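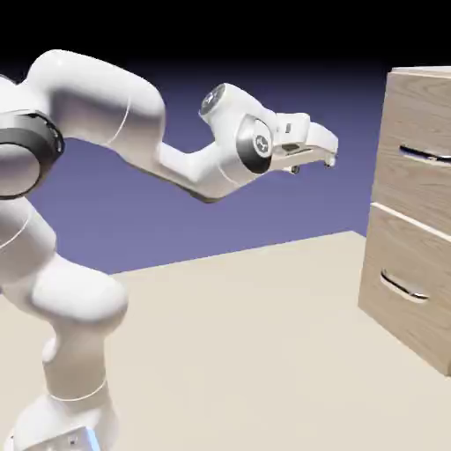 White arm and two-drawer cabinet, render

Damus on Lillside Live: did they say yes to a reunion or not?

porchlight_deb
Friday, March 2, 2018

Okay, I need to talk about this with people who will understand, and my husband has already left the room twice. Did everyone see Damus on Lillside Live this morning? All four of them on that little yellow couch! I have been a fan since I was in high school and had the tour poster over my bed, the one with the train on it, and I really did not think I would ever see them sit that close together again.

So the host asked if there would be shows, and the bass player laughed and said, "Ask us in September." Then the singer gave him a look. My sister says that was a no. I say it was the biggest yes I have ever heard on morning television. What did you all think? I've watched it back several times now and the coffee has gone cold and I don't care one bit.

tallgrass88

Welcome to the club, Deb! I had it on at the gym with the captions, so I missed the tone of it, but I saw the look. My read is that something is signed and he wasn't supposed to say the month out loud. You don't get all four of them up at that hour to talk about a cookbook.

(Although the cookbook does look good. I would make that cornbread.)

mild_salsa

I hate to be the rain on the picnic, and I say this as somebody who drove nine hours to see them on the last tour, but I think it was a joke and that's all it was. He has always been the joker. He once told a radio station they were making an all-banjo record, and people on this very board believed it for a month. I believed it for a week myself!

They came on to sell the singer's cookbook. The other three were there as friends, and I thought that was lovely of them, and I'd rather enjoy it for what it was than get my heart broken come fall.

porchlight_deb

Salsa, I remember the banjo record! I wanted the banjo record! But that was radio and he was by himself. This time the others were sitting right there and not one of them said "oh, he's kidding." The drummer looked down at his shoes. A man who has nothing to hide does not look at his shoes like that.

usher_in_row_G

Long-time reader, I don't post much. I used to work the doors at the Cuevas, the old theater where they filmed the live video, and I still have friends over there, so take this with as much salt as you like. The Cuevas seats 1,275 and the calendar in the lobby has a whole week blocked out in the fall with no name on it. I saw it with my own eyes when I went in to see a matinee. It could be a dance recital. It could be new carpet, which they badly need, particularly on the left side of the balcony where I tripped more times than I'd like to admit.

But I worked there the night of that filming, and I'll tell you what I remember.

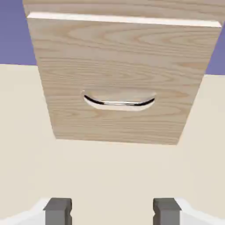

The band stayed until well past midnight signing things for the people who had waited by the side door, and the guitar player went and got hot chocolate for everyone from the place across the street. The singer told one of the other ushers that if they ever did it again, they would do it there. I've thought of that many times over the years. People say things like that when they're tired and happy, I know, but she seemed to mean it.

tallgrass88

A blocked-out week at the Cuevas! Usher, you can't just walk in here and say that so calmly. I have goosebumps and I'm sitting in a dentist's waiting room.

mild_salsa

It's a sweet story and I'm glad you shared it. I still say carpet.

Think about the size, too. Their last tour was in arenas. Why would they come back to a room that small? The tickets would be gone in a minute and the rest of us would be looking at them for 2,000 dollars apiece on some resale site. I would much sooner they did a big field somewhere with room for the folding chairs and the grandkids.

quiltnbolt

Jumping in to say I disagree with pretty much everybody, but with love. I don't think it's a tour and I don't think it's a joke. I think it's a Plateo special. They've been doing those sit-down concert shows where the band plays a few old songs and tells stories in between, and the one with the country sisters made me cry into my ironing. One night in a small theater with cameras fits with what Usher said, and it fits with the singer giving him that look, too. Those streaming people don't like you talking early.

I'd be perfectly happy with it. My knees are not up to a field anymore, Salsa, chairs or no chairs.

porchlight_deb

Oh, I hadn't thought of Plateo. I don't even have Plateo! My daughter does, but she changed the password after I messed up her list with all my baking shows.

I suppose I'd take a special. I would miss being in the room, though. At the last show I went to there were seven of us in one minivan and we sang the entire way home, and two of those gals I only see at weddings now.

mild_salsa

All right, now you've got me feeling sentimental, and I was doing so well. If it's real, I'll bring a pan of that cornbread to whoever is nearest me and say I was wrong in front of everybody. If it's carpet, somebody owes me a pie.

usher_in_row_G

I'm going back for another matinee next week and I'll look at the calendar again. What kind of pie?

mild_salsa

Peach, please.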